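The Woman Who Reads the Cold Ones

Ottilie Pfister keeps a kettle going all afternoon, and she will not start talking about a single burglary until you have a cup in front of you and have said whether you want milk. I said yes to milk, yes to a second cup later on, and somewhere between the two I got the story of how a retired property crimes detective came to spend her mornings with other people's stolen bicycles, wedding silver and outboard motors.

She put in most of her working life with the police in Dultstead, nearly all of it on burglary and theft, and when she left she found she missed the paperwork. "My husband thought I'd lost my mind," she says. "Everyone else in the department was counting the days so they'd never have to fill in another form, and there I was at home alphabetizing the spice rack." She lasted one summer. In October she telephoned her old sergeant, Andri Stöckli, and asked whether anyone was looking at the closed property files.

Nobody was. There were 1469 of them, in boxes, in a room behind the vehicle pound, and Stöckli told her she could come in and read as long as she signed the book and didn't move the heater.

So she read. The files went back a good long way, and most were thin — a statement, a list of what was gone, a letter to the owner saying the matter would be kept open. "People think a closed file means somebody decided something," she says. "Mostly it means an officer got transferred, or the insurance paid out and the owner stopped calling. I wrote plenty of those letters myself, so I'm not pointing fingers at anyone."

What she looks for is repetition. A thief who takes the drawer out and stacks it on the bed will do it again in the next house, she says, and so will a thief who leaves the radio on. It was the drawers that gave her the Wavton files. She noticed 4 break-ins on the Wavton side of the river, all on different officers' desks, all with the kitchen window taken out whole and leaned neatly against the wall. A fifth person might have called that a coincidence (her words, and she laughed at them), but she carried the folders down the hall to Jasper Verstraete, who had inherited her old desk.

Verstraete remembers it well. "She had them in a shopping bag," he told me over the phone. "She said, 'I don't want to bother you,' and then she bothered me for two hours." He pulled the old pawn records and found a clock from one of the houses, sold by a man who had given his real name. The man pleaded guilty in the spring. The clock went back to Regula Widmer, whose mother had wound it every evening, and who had long ago hung a calendar on the nail where it used to be.

I asked Mrs. Widmer what it was like to have it returned. "I cried, and then I was annoyed," she said. "It doesn't keep time. It never did keep time, and I'd forgotten."
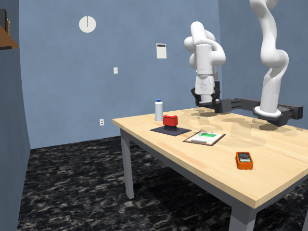 Two white robot arms beside a light wooden table in a blue-walled room. Computer rendering.

Not all of it ends so well, and Pfister is careful to say so. She has spent months on a string of boat thefts up at Zurska and has, in her words, a lovely map and no thief. She once wrote to 500 owners asking whether they still had serial numbers or receipts, and the replies are still coming in, a few of them rather cross. One gentleman returned her letter with the spelling corrected.

These days she has help. Thaís Sampaio, a records clerk who used to work at the Trummer courthouse, comes in after lunch and types up whatever Pfister has marked in pencil. The two of them disagree about nearly everything, including how to file a theft when the victim later finds the item in the garage. "She wants to throw those out," Pfister says. "I want to keep them. I like to know what turned up."

Before I left she showed me the notebook she carries, which is small and green and mostly full of street names. She is on the Zurska boats again this week, and she asked me, twice, whether I knew anybody up there with an old trailer.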